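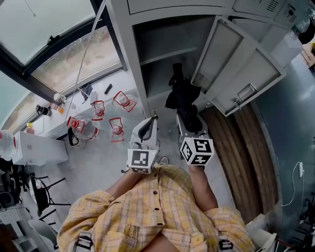
Vol. 8, No. 2, p. 35

Hand-held gripper demonstration (good practice)

By Oriana Tapia
September
4 min read
17 shares · 2 comments

Hand-held gripper demonstration is a way of recording manual tasks for robot training. A person, usually called the demonstrator, holds a gripper in each hand and does the task with the gripper fingers only. Good practice in this field covers how the room is set up, how the devices are checked, how the person works, and how recordings are accepted or thrown out. Most of it is written down in house rules. There is no single standard that all groups follow, and the rules differ from one site to the next.

Scope

The rules apply to tasks done with two grippers in ordinary rooms such as offices, kitchens and locker areas. Typical tasks are opening a cabinet, moving a bag, or putting cloth items away. Fixed robot arms fall under separate machine safety rules and are not treated in this article.

Markers and devices

Many hand-held grippers carry a cube printed with black and white square patterns. Software reads the patterns to work out where the device is and which way it is turned. House rules commonly ask that marker faces be kept clean and flat, and that sleeves and straps stay clear of them. A cube that has been knocked out of place is checked again before recording goes on.

The Zerkell handbook, edited by Maj-Britt Engström, tells demonstrators to open and close each gripper fully at the start of a session. It also bars swapping the left and right devices partway through a session.

Handling soft items

Cloth and bags are treated as a class of their own. They change shape when lifted and can hide the fingers or the target from a camera on the gripper. The usual advice is to grip a gathered fold, lift slowly, and pause before moving into a tight space.

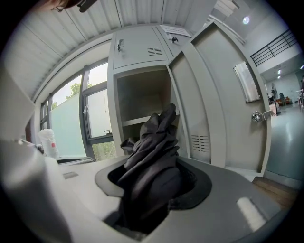

Black cloth at the gripper, with an open locker compartment behind.

Cabinets and lockers

A door used in a task should be able to swing through its full range. Hakim Kwok's checklist for Provon asks for a clear standing area in front of the cabinet and for cables to be routed away from the demonstrator's feet. Vents and latches are left uncovered. Opinions differ on loose objects nearby — some groups remove them, while others leave them in place so that recordings match the rooms where robots will later work.

Acceptance of recordings

A recording is normally rejected if a bare hand touches the object, if tracking is lost during a grasp, or if the task is left unfinished. Dropped items are handled less evenly. Under the Nondum rules, drafted by Danang Jugah, a drop followed by a clean pickup is kept and labeled as a recovery.

See also: Marker tracking; Teleoperation; Task labeling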